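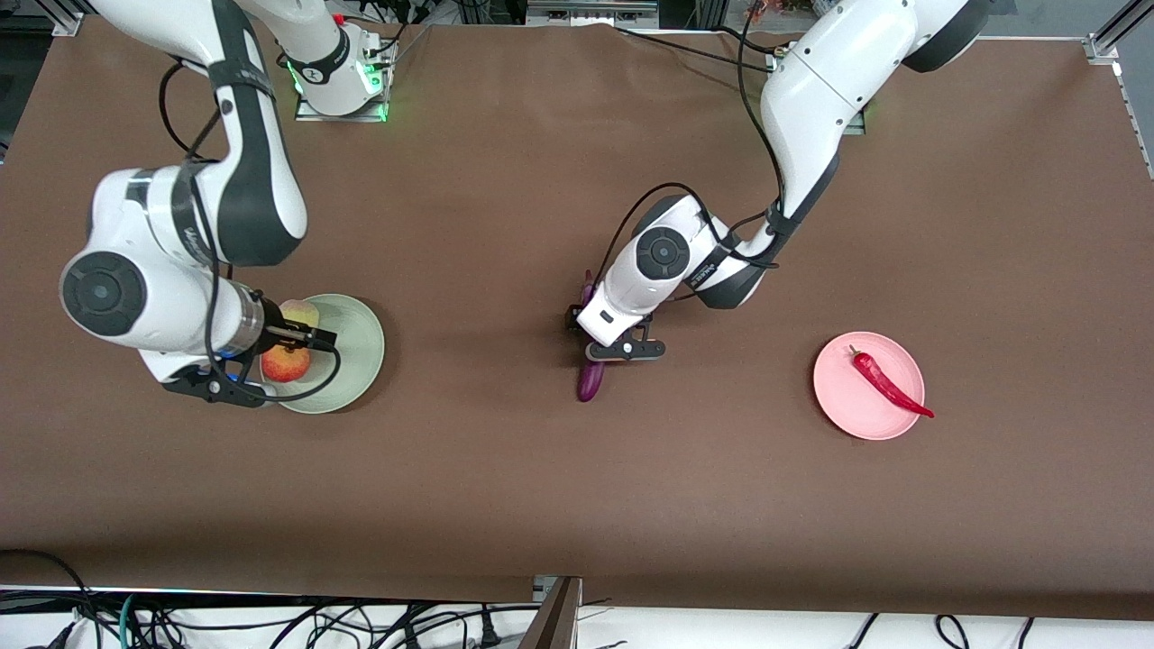
Chrysanthi Gavalas finds missing dishes for a living. Her shop, Druvel, buys up odd pieces of discontinued dinnerware and sells them one at a time to people who broke a saucer years ago and have been short one ever since. I went in expecting to talk mostly about old floral china, and she wanted to talk about solid colors first. People think plain plates are the easy ones. Put a pale green plate and a pink one out on a brown table, like the two shown with the apple and the eggplant, and anyone can tell them apart. Put two pale greens side by side, made a few years apart, and you have what Gavalas calls "my whole week."

"A flower has a shape you can check," she told me. "You look at the petals, you look at the stem, you know which pattern you've got. With a plain green all you have is the green! And customers remember it darker than it is, always."

She keeps 2783 patterns in a card index that lives in two filing cabinets behind the counter. Each card has a drawing of the rim, the maker's mark, and a painted swatch done by Ronaldo Cabanatuan, who has worked with her for 5 years and mixes the swatch colors himself. He let me try one. Mine came out the color of canned peas, and he very kindly filed it under "other."

Cabanatuan started out packing orders. "I kept opening boxes back up because the cups bothered me," he said. "Same pattern on paper, and the handle was set a little lower. Somebody's going to hang those on hooks in a row and see it." He now checks every cup before it ships, and there are more than you would guess. The shop sold 900 pieces last year, and cups beat everything else by a mile. Dinner plates come second, then lids.

I loved hearing about the lids. Sugar bowl lids are the worst of them, Gavalas says, and she buys any she comes across, even alone, even in patterns she has never seen. One shelf is full of them. She asks customers for the width of the opening measured on the inside, where the lid will sit, and she asks twice.
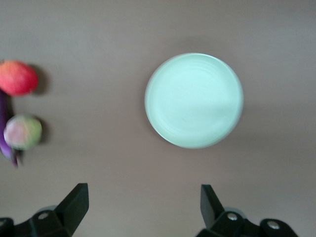

So what should you send if you have no idea what your pattern is called?

A clear photo of the back of a plate is the best start, Gavalas says, along with its width and a photo of the front taken near a window. If the mark has worn away, she'll ask for the shape of the foot ring (the raised circle underneath) and whether it's glazed. "Please don't scrub the back to make it readable," she added. "I've lost so many marks to scrubbing."

Her own favorite is Dadholm, a heavy stoneware with a speckled gray rim. She bought 1000 pieces of it when the Gameneo department store closed its basement stockroom, and it took a March of very long evenings to sort. Valderrama, a thin white china with a blue band, is the one people ask for most. She is nearly out of the soup bowls and would like to hear from anyone with a stack they don't use.

I asked whether she has a matching set at home. She laughed for a good while. "Every plate in my kitchen is a reject from here. Ronaldo came to dinner and spent the soup course turning his bowl over."

He still thinks it was mislabeled.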